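Chapter 3
Writing and Reading Room Descriptions
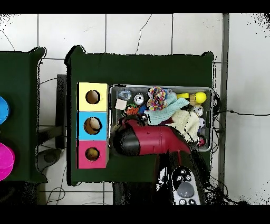
Before You Begin

Most guests choose a place to stay without seeing it. They read a short text, look at the price, and decide. For a small hotel or a group of rental apartments, that text does much of the work a front desk clerk used to do on the telephone. In this chapter you will learn how a room description is put together, what it must contain, and how to check it against the room itself.

The chapter follows two properties. The Mansilla is an inland guesthouse with rooms on two floors. Ustano is a group of self-catering apartments near a ferry landing. Both are managed by people who write their own listings, and both have had to rewrite them after complaints.

Key Terms

Unit: any room, studio or apartment that is sold separately.
Unit type: a group of units sold under one name and at one base price.
Occupancy: the number of people a unit may be sold to, including children in extra beds.
Shared facility: anything used by guests of more than one unit, such as a terrace, a laundry or a kitchen.
Inventory sheet: the internal record of what each unit contains.

3.1 The Case of the Ustano Balconies

When Shabnam Rizvi took over the Ustano apartments, the listing said that every apartment had "a balcony with a sea view." She walked through the property with the inventory sheet in her hand. Every apartment did have a balcony. On the lower floor, though, the balconies faced a wall and a row of parked cars, and a guest had to lean over the rail to see any water.

The previous manager had written one text for one unit type and used it for all the apartments. Upstairs guests were satisfied. Downstairs guests asked to move, and in July there was usually nowhere to move them. Rizvi split the apartments into two unit types, lowered the price of the downstairs type from 110 to 105 a night, and took the word "view" out of its description. Requests to change apartments dropped during the next season – and the downstairs units still sold.

Keep this case in mind as you read. You will return to it in Section 3.4, where you will write both descriptions yourself.

3.2 What Guests Look For

Guests read quickly and out of order. Many look first for the beds, then the bathroom, then the kitchen. A description should answer those questions early, in plain words. "Sleeps 3" is less useful than "one double bed and one single bed in the same room." A guest traveling with a grown son needs to know about the second part.

Words such as "charming" and "cozy" take up space and are read differently by different people. Vlasta Mladenović, the owner of the Mansilla, once used "cozy" for a room under the roof. Several guests took it to mean small, which it was, and others took it to mean heated, which at the time it was not. Her present text gives the floor area, says that the ceiling slopes, and names the months when the heating is on.

Shared facilities need particular care. If a porch serves two rooms, say so in the same sentence that mentions the porch. Do not leave it for the house rules.

Activity 3A

Choose a unit type from a hotel or guesthouse you know. Make a list of the facts a family of four would need before booking it. Compare your list with the published description and mark each fact that is missing. Keep your list – you will need it for Activity 3C.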